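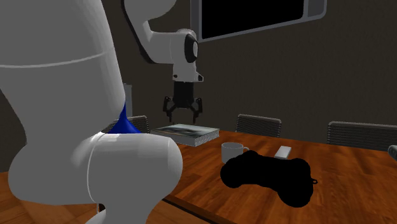

Figure 3. Binus rehearsal view, gripper open over the table between the book and the mug.

3. Rehearsing a table-clearing job

Read this section before you let Binus near a real meeting room. It covers the rehearsal stage, where the arm and the table exist only on your monitor. The supplier's own booklet gives this stage half a page and calls it optional. At Niltdale it is compulsory.

3.1 What to expect

The sales sheet says Binus "frees your team from clearing up". On our first floor, clearing up was one part of the room attendant's job, along with noticing the broken chair, the missing cable and the visitor who couldn't find the lift. Binus does none of the noticing. Plan the rota on that footing, and don't take hours off anyone until you have been through section 6.

Someone has to sit with the rehearsals. That person should be a room attendant, on paid time, with their other rooms covered. In August we tried it with office staff who had never cleared a table for a living, and they passed jobs that an attendant would have stopped at once.

3.2 Before you start

1. Log in with your own name. Shared log-ins are switched off, whatever the supplier's booklet says.

2. Open the Kudska room file and choose "Meeting table". Wait for the room to finish loading. The chairs come in last.

3. Check the version number in the bottom bar. If it has changed since your last session, stop and tell Hauwa Okonkwo. An update can reset the speed limit without a message.

4. Set the arm speed to Low. The Medium setting looks fine on screen and proves very little.

Note: The objects in the room file are stand-ins. The mug has never had cold tea in it. Treat a good result with crockery as a sign that the job can go to the next stage and no more.

3.3 Running a rehearsal

5. Pick one object from the list. Start with the mug. Leave the books until you have a clean set of mug runs, as a thick book lying flat is a hard thing for two fingers to get hold of.

6. Press Preview. The arm shows its path without closing the gripper. Watch the whole path, including the part that passes over the other objects.

7. Change the view at least once before you press Run. In some views the lower part of the arm hides a good piece of the table, and you will be signing for something you couldn't see.

Caution: Large plain black shapes sometimes show up on the tabletop. Binus may list one as an object, or ignore it altogether. Do not guess which. Press Hold, write down what the object list says, and mark the run "Not valid". It doesn't count as a pass, even if the mug ends up in the right place.

8. Press Run. Keep the pointer over Hold until the arm is back at rest.

9. Score the run yourself before you open the Binus score. Ours disagreed in 108 of the first 1,870 runs, and nearly all of those were marked as passes by the software. A mug put down on its side is a fail here.

10. Repeat from the second viewpoint, with the vase and bowl in play. Check the space beside the mug handle in particular.

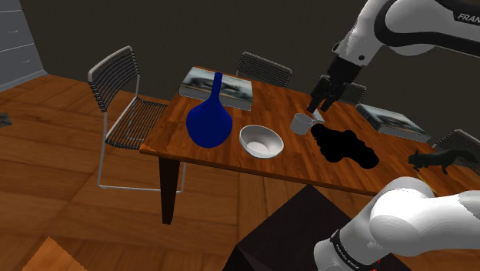
3.4 Signing off

A job needs four clean sessions, scored by two different attendants, before it leaves rehearsal. Both names go on the sheet. If the two of you disagree, the lower score stands.

The sign-off screen has a box marked "Estimated staff minutes saved". Leave it blank. The figure it offers comes from the supplier, and it leaves out the time you have just spent sitting there. We keep our own count of attendant time on the Shaikh sheet, and by the end of the trial it stood at 639 minutes spent watching. Add yours at the end of each session.

Caution: A signed job may be used in a real room only with an attendant present. "Present" means in the room, able to reach the stop button. The supplier has asked us to relax this. Until the wording here changes, the answer is no.

3.5 If something goes wrong

The arm stops above the table and won't return: press Hold, then Home. If Home is greyed out, close the room file and lose the run.

The object list is longer than what you can see: change the view, then reload. If it is still longer, report it.

You are asked to speed up: refer the person to Hauwa Okonkwo. You will not be marked down for a slow session.

Section last changed 2019-11-24. Paper copies older than this should be thrown away.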